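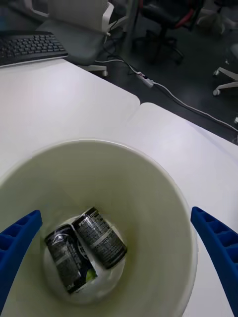
Does the Clenton card still start at 5 with Javier's fight moved up?
It starts at 5 sharp, and Javier is now second on, right after the Bitance kids' exhibition.

On 7 August 2018, Raffaele Piras wrote:
> Hi all, I heard the running order got shuffled after weigh-ins. Do the
> doors still open at the old time? I've got 40 people coming up from Mana
> and half of them only want to see Javier. Also, is he still at
> welterweight or did they agree on a catchweight?
> Raffaele

Still welterweight, Raffaele, and he made it with room to spare! Doors are an hour before, same as in July, so tell your bus not to dawdle. I'd get them in early anyway (the far bleachers are awful, you spend the whole night looking at the back of the judges' table).

I watched him spar last week and his takedown defense looks so much better than it did against that tall kid from Mana, who just sat on him for three rounds. If he keeps it standing I like him by decision. Ticket count is 939 so far, and the balcony is open this time.

Anybody got a spare seat going back to Bitance after the main event? I can chip in for gas.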